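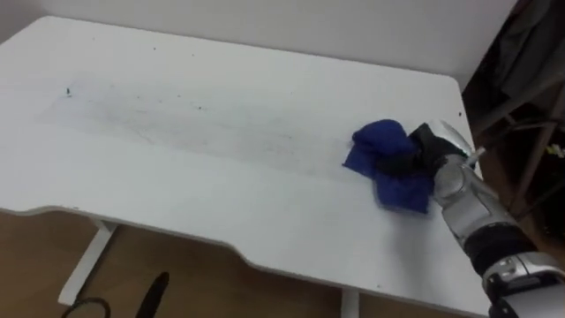

Home Care > Soaps & Concentrates > Multi-Surface

Bistmont No. 303 Table & Counter Soap, 12 oz Concentrate

We have carried a lot of surface cleaners over the years, and this is the one we take home ourselves. The 303 is a thick, pale amber liquid soap made for tables, desks, counters and painted shelves. It comes as a concentrate, so the bottle is small and you add the water at your own sink. A capful goes into a spray bottle, you top it up, give it a gentle turn (don't shake it, or you'll be spraying foam until supper) and you're ready to clean.

What we love about it first of all is the rinse. There hardly is one! On a sealed tabletop you spray lightly, wipe, fold the cloth over to a clean side and wipe again, and the surface is left plain, with no sticky feeling under your forearms when you sit down to write a letter. We had the old formula in the shop for years, the green one, and it cleaned very well but it left a film on anything glossy. Bistmont changed the recipe to a coconut-based soap, cut back the glycerin, and the film went away. If you are one of the people who wrote to us to complain about the green one, please give this one a try.

The scent

Two choices, Garden Mint and Unscented. Garden Mint is the real thing, closer to crushed leaves than to toothpaste, and it fades within a few minutes of wiping. Unscented smells faintly of soap, as unscented things do. There was a winter version with orange peel and clove that came in every December, and we are asked about it all the time. Bistmont has told us it may come back, and we'll put it on this page the minute it does.

Mixing it

The cap has two lines molded inside. Use them, they're handy!

Everyday spray: fill to the lower line, add to a 16 oz spray bottle, top up with cool water.

Kitchen grease: fill to the upper line for the same bottle. Leave it on the surface for a minute before you wipe.

Floors: both lines' worth (one full cap) in a bucket of warm water. Good on tile and vinyl. We don't recommend it for waxed wood floors.

Lunch cloths and dishrags: 20 drops in a basin, soak overnight, wring out, then into the wash as usual.

Hard water makes it go a little cloudy in the bottle. It still cleans the same. If the cloudiness bothers you, filtered water fixes it, and so does mixing smaller batches. A mixed bottle keeps well for a month or so. The concentrate itself keeps for two years with the cap on, away from the stove.

Where it shines

Pencil, crayon, tea rings, fingerprints, jam. White tables are the real test, of course, and they're where we noticed the biggest difference from the green formula — those gray smudges that collect where people rest their wrists come up with very little rubbing. It's also lovely on painted window sills, on high chair trays and on the fronts of kitchen drawers, where hands go all day long.
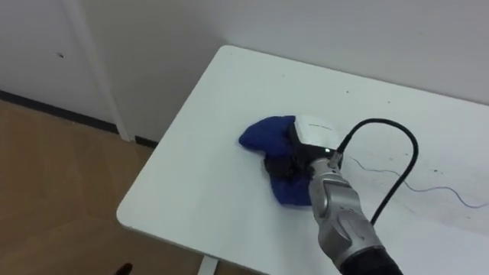
Permanent marker is harder. The 303 will lift it from some laminates if you catch it early, and on others it will only make it paler. For old marker we'd send you to the Pomville Spot Bar a little further down, which has a fine chalk in it and a bit more bite. Use the Spot Bar with a light hand on anything shiny and try it out somewhere hidden first.

Please keep the 303 away from unsealed marble and limestone, raw wood, and screens. Oiled wood is fine at the everyday strength as long as you wipe it dry and re-oil when it starts to look thirsty.

Choosing a cloth

You can use nearly anything, but a soft cloth with some thickness to it does the job in half the time. Old T-shirts are wonderful. Paper towels work and you'll go through a heap of them. If you'd like to buy something, we are very fond of the Tambunan waffle cloth, a cotton one with a deep weave that picks up crumbs along with the wet. It's thirsty, it dries fast over the faucet, and it gets better after the first few washes. Skip the fabric softener or it will stop soaking things up and just push the water from one end of the table to the other.

Fold it in quarters. That gives you eight clean sides before you need to rinse, and we can do a dinner table, a sideboard and the top of the refrigerator on one cloth.

The bottle

Brown glass, with a metal cap on the retail size. The label is paper and comes off in hot water, so the empties are nice for cut stems or for vinegar. The refill comes in a soft pouch with a corner spout. Pour it slowly, it's thicker than you think — a funnel helps the first time around.

There is a matching sprayer made by Privavetti, with a wide trigger that's kind to sore hands. We've had one by the sink since they came out and the nozzle hasn't clogged. It's sold separately and fits standard necks, so you can put it on a bottle you already own. 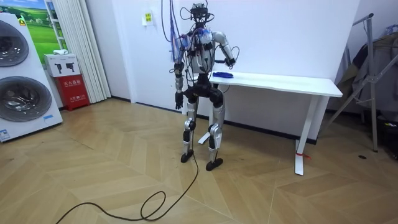 Details

Item: Bistmont No. 303 Table & Counter Soap
Size: 12 oz glass bottle, or 24 oz refill pouch
Scents: Garden Mint, Unscented
Ingredients: water, coconut soap, decyl glucoside, glycerin, citric acid, peppermint oil (Garden Mint only)
Dyes: none
Use on: sealed wood, laminate, tile, vinyl, painted surfaces, stainless steel
Not for: marble, limestone, raw wood, waxed floors, screens
Store: upright, cap closed, out of reach of children and pets

Orders and refills

Bottles ship in a molded paper sleeve. Pouches ship flat in a padded envelope and usually get to you a day sooner. You can mix scents in a case of six, just write what you'd like in the order notes. Garden Mint in the refill pouch is out of stock at the moment and we have more on the way. Unscented is available in both sizes.

Page updated 2019-10-30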